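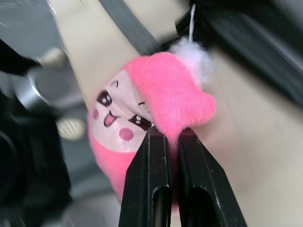 Category: Robotics / Manipulation / Failure Reports
November 19, 2023 | By Laurinda Aguiar
Last updated: 2 weeks ago

5. Failure Analysis

The previous section reported how often the Prorar policy did what we asked. We turn now to the other runs, which took up less of the schedule and most of our patience. Of the 1,447 bimanual episodes logged at Plernberg, 187 ended in a failure as defined in Section 3.4. We reviewed every one of them, in some cases more than once and against medical advice.

The packing task is the simplest to describe and supplied the most interesting failures. A soft toy and a closed laptop bag start on the table. One arm opens the bag by its zipper, the other picks up the toy and puts it in, and the first arm closes the zipper again. The arms are free to choose their roles at the start of an episode and are expected to stick to them. We allowed the opening and grasping steps to overlap in time, a decision that looked efficient on paper and is responsible for most of this section.

5.1 The confident hand

The most common fault in packing was a false belief about what was in the gripper. The state estimator, Veloso, marks an object as held when the fingers stop short of their commanded width and the motor current rises above a threshold. With a rigid object this works well. With a plush toy, the fingers stop short on almost anything: the body of the toy, a pinch of its fur, or the edge of its hood. All of these are reported as a secure grasp, with the same high confidence.

A pinch of fur will often survive the lift. It does less well when the arm starts to move sideways and the toy swings. In the typical case the toy dropped during the transfer, the fingers closed the remaining distance, and Veloso went on reporting a held object for the rest of the episode, having no rule for changing its mind. The arm then completed the transfer with great care, lowered nothing into the bag, and opened its fingers to release it. The closing arm zipped the bag. The episode was scored a success by the automatic check, which at that time consulted the same flag.

We found this only when a reviewer asked why the toy was still on the table. Affected episodes were rescored by hand, and the count given above includes them. Readers who have the August preprint should disregard its packing results, which we remember fondly.

5.2 Two arms, one bag

The second fault is less comic and was treated as a safety matter. The two arms are coupled through the bag whenever both are touching it, and neither arm's controller was told this. If the zipper jams, the opening arm pulls harder, up to its force limit. The bag slides. If the other arm has its fingers down near the bag at the same moment, the fabric can ride up between them, or a handle can loop over one of them, and the second arm will respond to the unexpected load by resisting it. Each controller then sees a disturbance and corrects for it. Each correction is the other's disturbance.

Grutik, our force monitor, was written to stop this sort of thing. It reads both wrists and halts the cell when either one passes its limit. In two episodes neither wrist did. The load was shared so evenly that each arm stayed just inside its own allowance while the bag between them took the total. An operator pressed the emergency stop in both cases. There were no injuries, and the people present were outside the marked zone, but a monitor that needs a person standing by to notice what it is for has not earned its place in the safety argument. We had described it in our internal risk assessment as independent. It is independent in the sense that it was in a separate file.

The arrangement that leads up to the fault is an ordinary one, and we could find nothing in it that would alarm a bystander. Figure 2 shows both arms at work on the table at the same time, one near each end of the bag. We use it in operator training for that reason. New operators tend to watch the arm that is moving fastest, and the coupling fault starts with two arms that are barely moving at all.

Figure 2. Both arms at the bag. The left gripper is open, with the toy on the table between its fingers at the left front corner of the bag. The right gripper presses against the right end of the bag, apparently pinching the zipper pull.
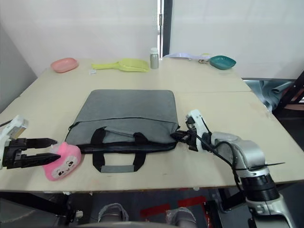
5.3 Changes made

Veloso now drops the held flag if finger width changes by more than a small margin after the lift. It also checks the wrist camera before release and will not report a placement it cannot see. The second check is slow, and it is sometimes fooled by the inside of a bag, but it errs toward doubt, a quality the system had previously lacked.

Grutik was moved to its own controller and now limits the sum of the two wrist loads along the line between the grippers, in addition to each load alone. While one arm is pulling the zipper, the other is kept clear of the bag by a fixed distance. This removes the overlap we were so pleased with and makes every packing episode longer. We considered a cleverer rule that would let both arms stay close as long as the zipper ran freely, and then considered who would have to write the incident report.

The automatic success check no longer asks the policy's own estimator how things went. It looks in the bag.

5.4 What remains open

None of these changes teaches the system what a good grasp on fur is. It has become better at noticing a bad one, usually after the toy has landed. A tactile sensor in the fingertip would probably help, though the one we tried filled with pink fluff and began to report contact with everything. The jammed zipper is also unsolved. The opening arm now gives up sooner and asks for help, and in the logs these requests are counted as failures.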